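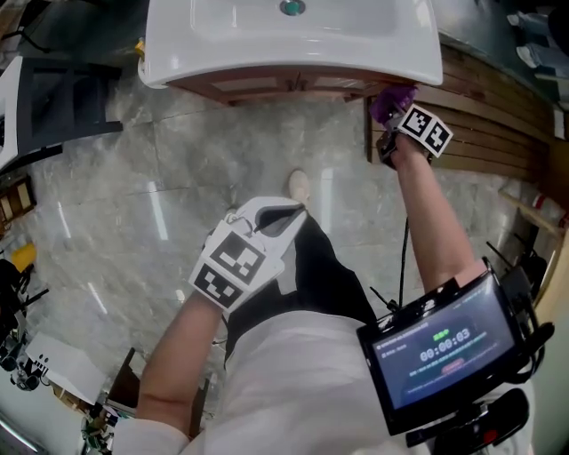
Wiping a sink takes me less than a minute. I have done it for eleven years, hotels first, then offices, now the guest floors at Terkach. Since February I also do it for the machine. Grippers in both hands, a timer strapped to the forearm, same sink over and over, and the recordings go off to Birnelar so that one day a robot can do it.

People ask if I'm mad about it. Some days. Mostly I'm tired, and I have opinions about the pay.

Start with the pay. A cleaning shift is a cleaning shift. A recording shift gets a bonus if you turn in 200 good takes. Good means whatever the checker says it means. Last month I had 415 takes and 68 got thrown out, no reason given, just a red line in the sheet. With a real room, a supervisor points at the spot you missed. You can argue. You can't argue with a sheet.

Then the hands. You don't feel anything through a gripper. A cleaner finds soap film with her fingers long before she sees it, that's half the job, and it's the half that doesn't get recorded. So we learn to work worse and slower in order to teach. My wrists hurt in a new place now. I asked for a break every hour and got every two.

Management says the robots will take the bad parts. Fine. Which parts? I'd give them the toilets tommorow. I'd give them the lifting, the mattress corners, the stairs with a full cart. But what gets taught first is sinks and counters, the light stuff, the bit where you straighten up and rest your back. If the easy ten minutes go to a machine, the hard ones all go to us, one after the other. Nobody in the meeting had thought about that. None of them clean.

They did a trial at the Ikeda building and kept the whole crew. Good. They also stopped replacing people who left, so same floors, fewer hands. That's not a layoff, I was told. Ok.

What I want is simple enough. A set rate for recording, bonus or no bonus. A reason for every rejected take. Cleaners in the room when they they pick the next task. And some money later on, if the thing gets sold to Kimau or whoever, cause it will be moving the way we move.

Break's over at 3. More sinks.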